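Laundry Room Gallery: Sorting, Folding and Putting Away

Home > Galleries > Laundry and Linen

The shared laundry at Plendby reopened in August after the floor was replaced. While the machines were disconnected we moved the folding table, put up two new shelves and changed the way clean clothes get sorted. Several residents asked for a record of how the room is set up now, so this page goes through it in the order a load of washing does. Notes are by Lorraine Garside, with additions from Tudor Crăciun on the drying side.

The room serves 15 apartments. It is open from 7 in the morning. The last wash should go in by 8 in the evening so the dryers can be switched off on time.

Drop-off

Bags go on the low shelf to the left of the door. Write your apartment number on the tag and tie it to the drawstring. Bags without a tag are kept on the hook behind the door until someone claims them.

Check pockets before you leave the bag. Tissues are the usual problem, followed by pens.

Washing

Darks and grays go together at the cool setting. Towels and sheets are washed separately at the hot setting. If you want something washed on its own, put it in a mesh bag and zip it shut.

The detergent is now Omonen unscented powder. We changed from the liquid after two residents had skin trouble with it. One level scoop is enough for a full drum. More than that leaves white marks on dark fabric.

Drying

Tudor's note: Thick socks take longer than anything else of their size. The toes and the ribbed tops stay damp when the rest feels finished. Turn them right side out before they go in, and if they still feel cool at the toe, put them on the rack overnight.

Waistbands with elastic last longer on low heat. Knit tops should be dried flat if you care about the length of the sleeves.

The folding rack holds a full load if the shirts are on hangers. Please take your own hangers home. We had 85 of them in the closet when we cleared it out, and most were the thin plastic kind that snap at the shoulder.

Sorting

Each load comes out of the dryer into a basket and from there onto the table. Socks and underwear are done first, while there is still space to lay the pairs out. Large items come last and go on top of the finished stack. 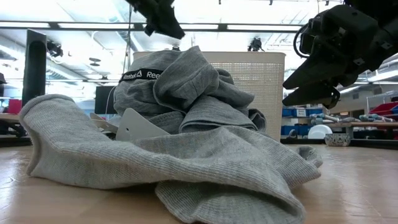 Gray items at the cream basket: a ribbed sock in front, a Reebok waistband in the pile behind it.

Odd socks

A sock with no partner goes in the Trutano tin on the upper shelf. Jonalyn Castillo empties it once a month and lays everything out on the table for an afternoon. Anything left after the second time is cut up for cleaning cloths.

Gray socks are the hardest to match. Compare the ribbing and the length of the cuff before you decide that two of them are a pair.

Collection

Folded stacks are on the right-hand shelves, in apartment order. Bring your bag back with you when you collect.

Questions about missing items go to Genalyn Agbayani. Leave a note in the box by the door with your apartment number and the color of the item.

Next gallery: The Linen Closet
Back to all galleries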